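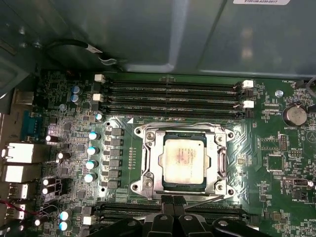 Delphine Alcantara asked whether the arm takes the jobs or just the screws. At Rumville, so far, memory and cards. Triage stays manual.

1/ Towers arrive with the side panel off. Throughput: 50 units a shift. 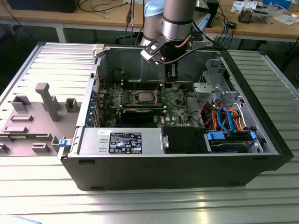

2/ Techs moved from pulling parts to grading them. Seven retrained in March. Pay grade unchanged, which is the open complaint.
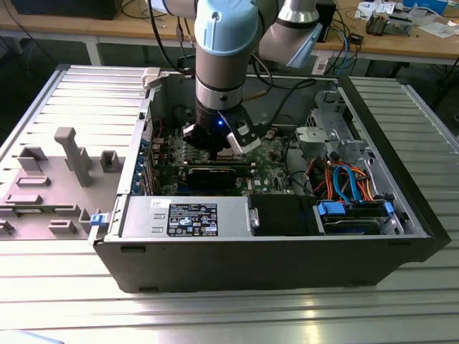
3/ Wrist strain reports are down. Waiting time at the bench is up. Both go in the log.

Reading time: 1 min
Last updated: March

Comments
Apostolos Politis: Who clears a jam?
Marchetti: Same setup at Purnden. Grading is slower than pulling.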